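Setting up the Kingi cell: what to check before you trust it

The sales sheet for the Kingi says a humanoid can be working in your cell within the hour. I have set up this one more often than I'd like, and I have yet to see that hour. Allow a morning, and start before 9 if anyone needs panels by lunch.

These notes are for the panel job. Azra Živković wrote the first set and I have cut the hopeful parts.

1. Check the grip on the bar first
Send the hand to the padded bar at the slow setting and let it close. You want one finger over the top of the dark block and one under the bar. Look at the hinge on the lower finger while you're there, and the slotted screw on its pivot. Mark the screw with a paint pen and see where the mark is next week. The Lireck manual calls this joint maintenance-free. I check it every 60 hours.
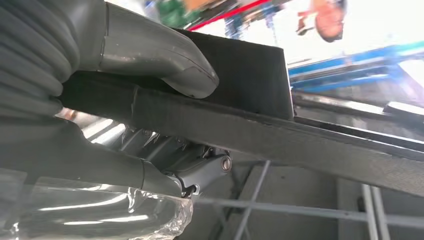
2. Put the robot back on its mark
Everything taught in this cell assumes the feet are inside the yellow tape. The software has a routine called "position recovery" which is meant to cope if they aren't. It copes with a few millimetres, in my experience, and then reports success whatever happens. Use the tape. Look straight down past the hand and compare the foot cover with the lower line, then do the same at the top. If the tape has lifted, replace it before you teach anything, and run all 7 taught points again afterwards.

Keep the carpet clear near the rollers. Look over the bellows for splits too, as grit gets in there and stays.
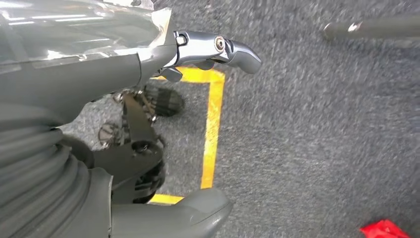 3. Try the panel hold
Teach the hold on the recessed box in the middle of the black panel, with the fingers hooked inside the lower edge and the thumb flat on the front. Tane Te Moana prefers the outer rim. It looks tidier and we dropped more panels that way. Hold the panel tilted in front of the steel table and leave it there for 24 seconds before you let the arm move on. Watch the fingertips and ignore the force reading on the screen, which I have seen sit at a perfect value with a panel on the floor. 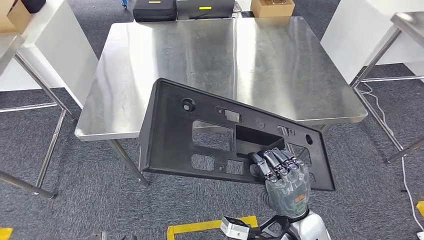 Do I need to teach the hold again after a software update?
Treat it as if you do. The Sotura release notes in September said taught points would carry over, and ours came back with the wrist turned slightly. Run the slow cycle with a scrap panel, and keep the old backup until a full shift has gone through.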